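Telldale Stores Online
Customer Services: Case Log
Subject: Household grocery orders refused at checkout, Escombe delivery area
Status: Resolved, under observation
Priority: High

Summary of report

Customers in the Escombe delivery area reported that orders containing dry goods sold in jars, tubs or canisters could not be completed. The basket accepted the goods, the delivery slot was held, and the order was then refused at the payment page with the message "One or more items cannot be delivered to this address". The message did not say which items were affected. Customers who removed goods one at a time found that fresh and frozen lines went through without difficulty.

Customers in other delivery areas were not affected. Orders placed for collection from the Escombe counter were also accepted as normal.

First response

The service desk received the first report on Sunday at 8.40 a.m. and asked the customer for the order reference, the postcode and the time of the attempt. The order was repeated from a test account with the same postcode and was refused in the same way. The case was then passed to the catalogue section.

Advisers were instructed to give the following reply until further notice: "We are aware of a fault affecting some store cupboard goods in your area. Your delivery slot will be kept for you. Please leave your basket as it is and do not place a second order."

A number of customers had already placed a second order under another address. These were dealt with separately and are recorded under the duplicate orders heading below.

Checks carried out

The delivery area boundary was examined first. It had last been altered when the Escombe depot took over the villages to the north, and the boundary in use matched the approved map.

The stock feed from the Bogdan warehouse was examined next. Stock levels were correct and the affected goods were shown as available. The feed had arrived on time and without errors.

The payment service was ruled out when it was confirmed that no request had been sent to it for any of the refused orders. The refusal was taking place before that point, in the delivery rules.

The delivery rules are supplied to the website by the Plimudent module, which decides whether a product may travel on a given vehicle. Each product carries a packing class. Class 4 is used for fragile or pressurised goods and requires a vehicle with a divided load area. The Escombe depot has no such vehicles and its area is therefore closed to Class 4.

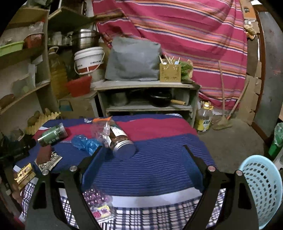 Telldale Catalogue Section

Cause

During the most recent update of the product catalogue, 2,289 products were given a new packing class. The update was intended to separate glass jars from general dry goods so that they would be packed upright in the lower crate. The correct class for this purpose is Class 14. The update file had been prepared in a spreadsheet in which the class column was set to a width of one character, and the first digit was lost when the file was saved. The products were accordingly loaded as Class 4.

The file passed the usual checks, as Class 4 is a valid entry. Other depots run divided vehicles and continued to deliver the goods, and no fault was visible outside Escombe.

Correction

The catalogue section prepared a new file with the class column stored as text. It was loaded first to the test site, where the original customer's basket was repeated and accepted. The file was then loaded to the live site at 3.15 p.m. the same day.

Website pages may be held in memory for a short period after a change of this kind. Customers who continued to see the message were asked to sign out, close the browser and sign in again. One customer using the mobile application was required to install the current version before the order would complete.

Duplicate orders

Up to 16 customers were believed to have placed a second order while the fault was present. Advisers compared the account records and contacted each customer by telephone or email before anything was cancelled. Where both orders had been packed, the customer was offered the choice of accepting the second delivery or having it returned to the depot without charge.

Delivery fees were refunded on all cancelled orders. Refunds are returned to the card used and may take several working days to appear.

Further action

1. The import tool is to reject any file in which more than a set share of products moves into Class 4. Requested; awaiting a date from the Plimudent support desk.
2. The refusal message is to name the goods concerned. Agreed in principle. Wording is with the website section.
3. The spreadsheet template has been withdrawn and replaced. Complete.
4. Test baskets are to be kept for every depot, including those with no divided vehicles. Complete for Escombe; others in progress.

Notes for advisers

Reports of the same message from addresses outside Escombe should not be added to this case. Please open a new case and record the postcode, the full contents of the basket and whether the customer was using the website or the mobile application.

Customers who ask whether their goods were packed incorrectly during this period may be told that packing in Escombe was not affected. Questions about breakages in other areas should be passed to the Bogdan warehouse in the usual way, with the order reference and the crate label number.

This case will remain open for observation until the next catalogue update has been loaded.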